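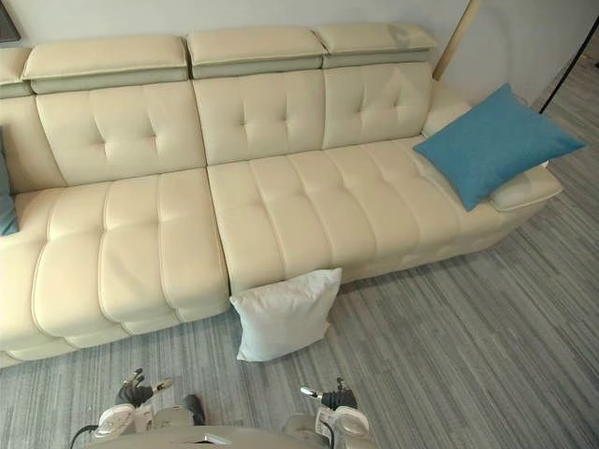 What Is Inside a Sofa?

A sofa looks like one big soft thing. It is really a lot of smaller things put together, and most of them are hidden. If you sit on one every day you probably know how it feels, but you may not know what is holding you up.

Start with the frame. The frame is the skeleton of the sofa. It is usually made of wood, and sometimes of metal. It has to be strong, because people do not always sit down gently. Some people drop. A frame with weak corners will start to creak, and after a while it will lean.

Across the frame go the springs or the straps. Springs push back when you push down on them. Straps stretch a little and then pull tight again, like the waistband of your pants. Many sofas have one or the other, and some have both in different places.

On top of that comes the foam. Foam is full of tiny holes with air in them. When you sit, some of the air is squeezed out. When you get up, the air goes back in and the foam gets its shape back. Try this with a dry kitchen sponge. Squash it flat, let go, and watch.

The last layer is the cover. The cover is what you see and touch. It can be cloth, leather, or a material made to look like leather. Putting the padding and the cover on a piece of furniture is called upholstery, and a person who does that job is an upholsterer. 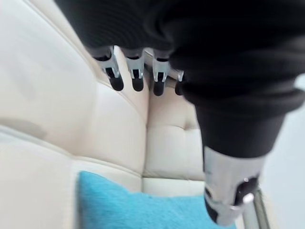 Odair Brito

Why are there lines and dimples?

Many sofas have lines sewn across the seats and backs. The lines are called seams when they join two pieces, and stitching is the word for the thread itself. When long lines of stitching run side by side, the padding puffs up between them. Each puffy strip is called a channel. Channels help keep the filling where it belongs. Without any stitching, loose filling can slide to one end, the way the feathers in an old pillow do.

A dimple is made by pulling the cover down into the padding at one spot and fastening it there. This is called tufting. Sometimes there is a button in the dimple and sometimes there is only a small pinch. If you look closely at a tufted spot, you will often see little creases spreading out from it – those are the places where the cover has been pulled tight.

There is one more kind of line to look for. Piping is a thin, round cord covered in fabric and sewn along an edge. It makes the edge look neat and helps it keep its shape.

Why do big sofas come in pieces?

A long sofa is hard to get through a door. It is even harder to get up a flight of stairs with a turn in it. For this reason many big sofas are built in parts that are pushed or hooked together in the room. The parts are called modules or sections. You can often find the place where two of them meet, because there is a dark gap between them.

Gaps like that collect things. Crumbs, coins, pencils and game pieces all go down there. Ask a grown-up before you reach in, and go slowly, as there may be something sharp.

How do you look after a sofa? 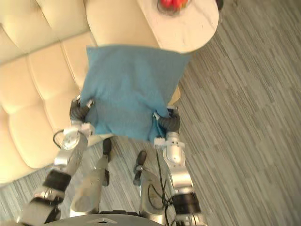 A light blue towel, with a cream-colored tufted sofa behind it.

Dust and crumbs settle in the seams and dimples first. A vacuum cleaner with a soft brush gets most of them out. Run it along the lines instead of across them.

If something spills, tell a grown-up right away. Press a clean towel or cloth on the wet spot and lift it again. Do not rub. Rubbing pushes the spill deeper into the cover. Pale covers show marks more than dark ones do, so they need wiping more often.

Sunlight matters too. A sofa that stands in bright sun for years will fade on the sunny side.

Words to know

Channel: a long puffy strip between two lines of stitching.
Module: one part of a sofa that comes in parts.
Piping: a covered cord sewn along an edge.
Tufting: pulling a cover down into the padding to make a dimple.
Upholstery: the padding and cover on a piece of furniture.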